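Is the Premard subscription worth it if you only bake on weekends?

Last updated: July
Reading time: 4 min

crumbledore
I keep seeing the Premard flour subscription recommended on here and I'd like to hear from people who have paid for it with their own money. The pitch is fresh-milled bread flour at your door every month, and supposedly your loaves get taller and taste like a bakery's. 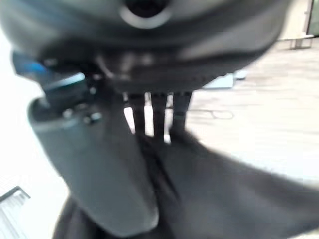 I bake two loaves a weekend, a plain white sourdough and whatever else I feel like. My current flour is the Kasta all-purpose from the grocery store and it does fine. My crust is good. My crumb is okay. So what am I paying extra for? Every review I find reads like it was written by the same cheerful person.

ovenmitt_27
Had it for three months and canceled. The flour is good flour. It did not make my bread taller. What made my bread taller was letting the dough go longer in the bulk, which I started doing the same month, so for a while I gave the flour the credit.

rye_not
Disagree with the above. I switched and changed nothing else, same starter, same pot, same schedule, and the flavor was better from the first loaf. Nuttier. My husband noticed and I hadn't told him.

crumbledore
Did you go back to the old flour afterward to check? I'm not trying to be rude, but "my husband noticed" is in about half the reviews I read.

rye_not
No I did not run a clinical trial on my husband. I liked the bread more so I kept buying the flour.

slowproof
I did go back and forth, for what it's worth. Four bakes, two with each flour, slices cut and put on plates so I didn't know which was which until after. I could pick out the fresh-milled one when it was whole wheat. With the white I was guessing. Whole grain flour goes stale faster because of the oils, so that fits. White flour keeps for months in a cupboard and I don't see what "fresh" buys you there.

crumbledore
This is the first useful thing anyone has told me about this product.

Dutchoven_Dad
Some of us have been baking long enough to taste the difference in white too. A few plates on a Wednesday night isn't proof of anything.

slowproof
It's more than the website has. They say "up to 60% more flavor." Sixty percent more than what? How do you measure a percent of flavor?

Dutchoven_Dad
Fair, that line is silly. The flour is still better.

ovenmitt_27
Can we talk about the shipping? The bag is priced okay and then the shipping nearly doubles it. And you can't skip a month from the app, you have to email. I ended up with so much flour I was giving it to neighbors. One bag got moths.

rye_not
You can skip from the app now. They changed it.

ovenmitt_27
Good. Too late for my moths.

hydration_nation
Check the protein on whatever you're using before you spend anything. All-purpose tends to run lower than bread flour and that matters more for height than when it was milled. If you're near a Dağdelen market they sell a strong bread flour in plain paper sacks at a price that makes the subscription look ridiculous. Hold back a little water the first time, then add it if the dough feels stiff. My recipe uses 473 grams of flour and I start low and work up.

crumbledore
473? Why not 475?

hydration_nation
Because that's what I wrote down the time it came out well. I've never messed with it.

Dutchoven_Dad
The Dağdelen flour is uneven. I had one sack that baked beautifully and the next one made soup. With the subscription I get the same thing every month and I'm willing to pay for that.

slowproof
Small-mill flour changes from batch to batch too. Their own FAQ says so, near the bottom.

Dutchoven_Dad
Mine hasn't.

toastpoints
Weekend baker here as well. I order whole wheat from Barnolell twice a year and keep it in the freezer in zip bags. No subscription, no emails. I use supermarket bread flour for the rest. Nobody at my table has complained, though they'd eat toast made from cardboard if there was butter on it.

rye_not
Does freezing do anything to it? I always heard it clumps.

toastpoints
Mine doesn't, but I press the air out and let the bag warm up closed before I open it. If you open it cold you get moisture in there.

crumbledore
OK. I'm going to skip the subscription, buy one sack of real bread flour and one small bag of whole wheat for the freezer, and bake them next to the Kasta. I'll do the plates thing. If the fresh stuff wins I'll come back and say so.

Dutchoven_Dad
Bake more than one loaf of each before you decide.

crumbledore
Two of each. That's all the oven time I'm giving this.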